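Mota Rack Bench: cabling notes and data card

Version of February 5, 2025
Maintained by Catarina Leitão and Gijs Vanhove, Flasevach

Summary

Mota covers one activity: seating and removing Ethernet cables at a rack-mounted switch. The release holds 3611 clips and 795 still images. Each clip has a text line giving the port group, the cable color and the outcome. Clips without a clear outcome carry the value "unknown" and are kept in the release.

Bench layout

The switch is a Netgear unit in an open-frame black rack. Ethernet ports are in two groups of twelve, two rows each, with small uplink ports beside them. Port labels are printed in white on the blue faceplate. 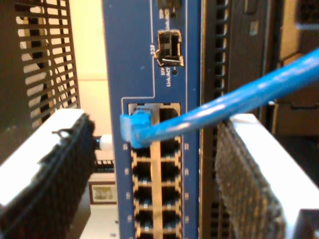
Port names in the annotations follow the faceplate numbering. Where a number cannot be read in a clip, the annotator entered the port group only. SFP cages are annotated as fixed features and are never a target. A plug counts as seated when the latch has clicked and a light pull does not move it — partial insertions are logged separately under "partial".

Items annotated

1. Patch cables, blue. Fields: color, boot present, free end or plugged.
2. Switch faceplate. Fields: port group, port number if legible.
3. Rack. Posts, the black module unit under the switch, and the tray below that. The tray is not a target location.

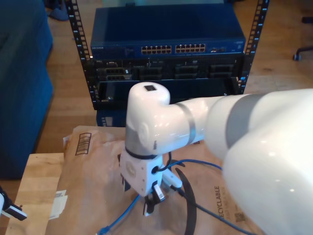
Surroundings

Objects near the bench were left where they were and receive a coarse label only: wood, cable bundle, panel, box. Spare cables hang against the paneling and are not counted or tracked.

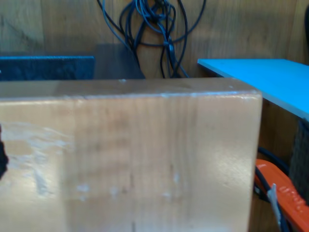

Coarse labels were drawn by Rangi Doolan and checked by Maksym Mykhailiuk. Disagreements on the panel class were settled in favor of the more general word.

Known issues

Image quality varies. Blurred stills are flagged blur=1 and can be filtered at load time. The flag was set by hand, so borderline cases differ between annotators.
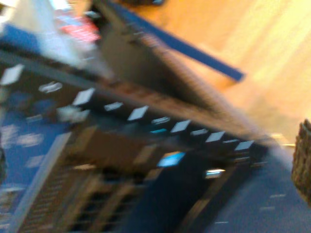 In the January build, 34 clips had the port group reversed; these are corrected in the current index. Another 15 have no text line. Timestamps are local time, without an offset.

Files

index.csv — one row per clip
stills.csv — one row per still, with blur flag
labels.txt — class names, one per line

Contact

Corrections go to Nuno Magalhães through the Mota tracker. Please quote the row number from index.csv or stills.csv.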